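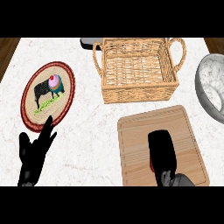

체육관 바닥이 딱딱해서 아이들이 착지 연습을 무서워했는데 매트를 바꾸고 나서는 서로 먼저 하겠다고 줄을 선다고, 루크레치아 페라로 님이 긴 후기를 보내 주셨습니다. 읽으면서 저희도 얼마나 기뻤는지 몰라요!

더슬리 롤 매트 (치어리딩·체조 연습용)

동네 클럽에서 쓰시기 좋게 만든 말아서 보관하는 연습 매트예요. 학교 강당이나 주민센터를 시간제로 빌려 쓰시는 팀이 많다 보니, 깔고 걷는 일이 편해야 한다는 말씀을 참 많이 들었습니다. 그래서 두 명이면 펼 수 있는 무게로 맞췄고, 롤을 묶는 끈도 손이 작은 학생들이 다루기 쉽게 넓은 것으로 바꿨어요. (예전 끈을 쓰시는 분들은 문의 주시면 새 끈을 따로 보내 드립니다.)

표면은 짧은 카펫 마감이라 맨발로도, 연습화를 신고도 쓰실 수 있습니다. 텀블링, 점프, 기본 스턴트 연습에 두루 맞고, 높은 동작을 하실 때는 두꺼운 착지 매트를 꼭 함께 깔아 주세요. 매트끼리는 벨크로 테이프로 이어 붙이는데, 테이프는 롤 수에 맞춰 넣어 드려요.

품번: 471
색상: 파랑, 회색
구성: 롤 매트, 고정 끈 2개, 연결 테이프
배송비: 롤당 3,000원

청소는 솔이 없는 청소기로 가볍게 밀어 주시면 되고, 얼룩은 미지근한 물을 적신 천으로 두드려 닦아 주세요. 세워서 오래 두면 아래쪽이 눌리니 되도록 눕혀서 보관하시고요.

지난 10월부터 지금까지 대략 100곳의 클럽에서 주문해 주셨어요. 회색은 재고가 들쑥날쑥하니 급하신 분은 주문 전에 먼저 연락 주시면 좋겠습니다. 연습 공간의 가로세로 길이와 기둥 위치를 적어 보내 주시면 몇 롤이 필요한지 같이 계산해 드릴게요. 단체 견적 담당은 니베스 아마토입니다.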